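Support > Hollar Desktop > User Guide > Section 8: Setting up duplicate file search

Last updated: 28/06/2025

3 comments | 12 shares

8. Setting up duplicate file search

This section explains how to prepare Hollar for finding duplicate files on your computer, and how to remove them in a safe way. It is written for the person who has already installed Hollar and made the first scan of the drive. If you did not make the first scan yet, please go to Section 4 and come back after.

The duplicate search is a separate module and its name inside the program is Savoner. You will see this name in the menu and in the log files. It is the same program and you do not need to buy or download it separately.

8.1 Before you start

Please check the following points.

- Hollar is version 3.2 or newer. You can see the version under Help, then Version Details.
- Your user account has permission to delete files in the folders you want to search. If you use a work computer, ask the person who looks after it.
- You have a backup of the folders. Savoner can move files to the recycle bin, but a network drive usually has no recycle bin.
- Cloud folders are finished with syncing. If the sync is still running, the same file can be counted two times, once under its temporary name.

Note: The module does not work on drives which are formatted as read only. It will show the drive in grey colour and you cannot tick it.

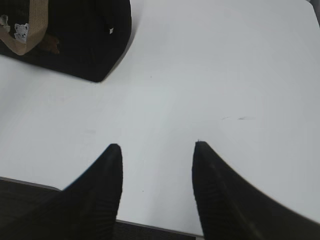 8.2 Choosing the folders

1. Open Hollar and click Tools, then Savoner. A new window opens with two empty lists, one on the left side and one on the right side.
2. Click Add Folder under the left list. This is the list of folders which will be searched.
3. Select a folder and click OK. All the folders inside it are included automatically. If you do not wish this, remove the tick from Include Subfolders.
4. Repeat the step for each folder. You can also drag a folder from your file manager and drop it on the list.
5. Under the right list, add the folders which you want to protect. Files in a protected folder are compared with the others, but Savoner never offers to delete them.
6. Click Save Selection and give a name to it. The next time you can load it from the menu and you do not have to choose again.

Caution: Do not add the system folder or the folder where your programs are installed. Many programs keep identical copies of one file in different places, and they need every copy. If you delete one of them, the program may stop opening and you will have to install it again.

A folder can't be in both lists. If you add it to the second list, Hollar will ask you if you want to move it there.

8.3 Choosing how files are compared

There are three methods of comparing. You choose one at the top of the Compare tab.

Name and size. This is the fastest method. Two files are shown as duplicates when they have the same name and the same size in bytes. It is good for a first look, but the content can still be different, so please do not delete anything only from this result.

Quick content. Savoner reads the beginning and the end of each file and compares these parts. It is slower than the first method. I recommend it for folders with large video files, where reading everything would take too much time. Check the results by opening the files.

Full content. Every byte is read. Use this method if you intend to delete files. On an older hard drive it can take a whole evening, so connect your laptop to the power.

To set the method:

1. Click the Compare tab.
2. Select one of the three methods.
3. In the field Minimum Size, type the smallest size in kilobytes. The factory value is 284. Files smaller than this are skipped. Type 0 if you want to include all files, for example when you search text documents.
4. In the field File Types, leave the star if you want all types, or write the endings with a comma between them, such as jpg, png, pdf.
5. Click Apply.

Note: If you forget to click Apply and change to another tab, the old values stay. There is no warning for it in the present version. 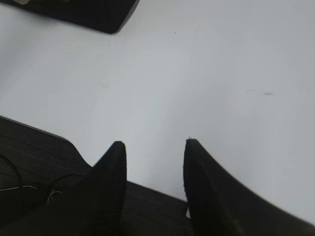

8.4 Running the search

1. Go back to the Search tab and click Start.
2. Wait until the bar at the bottom reaches the end. You may use your computer during this time, but try not to move or rename files in the folders being searched.
3. When the search is finished, the results are shown in groups. Each group contains one set of identical files, and the groups have alternating white and blue background.

The results window can display 3000 groups. If there are more, a yellow message appears and the remaining groups are written only to the log. In this case, make the search smaller by choosing fewer folders or increasing the minimum size.

You can pause the search with the Pause button and continue later, even after closing Hollar. However, if you change the method of comparing in the meantime, the search begins again from zero.

8.5 Searching on another computer in the network

Savoner can also search shared folders on another computer. For this the other computer must run the small helper service called Ishida, which is found in the Extras folder of your Hollar download.

1. Copy the Extras folder to the other computer.
2. Open it and double-click the Ishida installer. Follow the steps on the screen.
3. At the end you get a pairing code with 8 characters. Write it down, because it is shown one time only.
4. On your own computer, click Add Network Folder in the left list.
5. Type the name of the other computer and the pairing code, then click Connect.
6. Select the shared folders from the tree and click OK.

If the connection fails, check first that both computers are in the same network and that neither one is in sleep mode. After that, check the firewall. Ishida must be allowed for private networks, and it should not be allowed for public networks.

Note: The pairing code is case sensitive. A small letter L and the number one look very similar in some fonts, and this is the most usual reason for a failed connection.
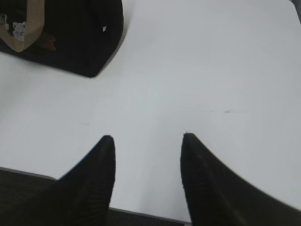
Fig. 8-3. Black gripper fingers over a white tabletop.

8.6 Removing the duplicates

Read this part completely before you press any button.

1. In the results window, click Mark. A small menu opens.
2. Choose Mark All Except Oldest, Mark All Except Newest, or Mark by Hand. The date used here is the date when the file was last modified.
3. Look through the groups. A marked file has a red cross beside its name. To remove the mark, click the cross.
4. Click Action and select Move to Recycle Bin, Move to Folder, or Replace with Link.
5. Read the summary. It tells how much space will become free.
6. Click Confirm.

Caution: Replace with Link puts a link in the place of the duplicate. If you later change the file which is left, the change appears in all places. Do not use this option for documents where you keep one copy as the original and work in the other.

Caution: For files on a network drive, Move to Recycle Bin deletes them permanently. Please choose Move to Folder for these and delete the folder by yourself after you have checked it.

8.7 Undoing a removal

The last action can be reversed with Edit, then Undo Removal, as long as you did not empty the recycle bin. Hollar keeps the list of removed files for 12 days in the log folder. After this time the list is erased, but the files are still in the bin if you did not empty it, and you can restore them with your operating system.

If you used Move to Folder, Undo Removal brings the files back to where they were. When the original folder does not exist any more, it is created new.

8.8 Known problems

- Photos edited with Stirari may be shown as different although they look the same on the screen. Stirari writes the editing history into the file, so the content is not identical. For such photos, use the Similar Pictures search in Section 9.
- Savoner does not compare file names with more than one dot correctly in the Name and size method. This was reported in April and is still open. The two other methods are not affected.
- On a second monitor the Confirm button can be hidden behind the taskbar. Make the window smaller, or press Enter.

Continue with Section 9, Searching for similar pictures.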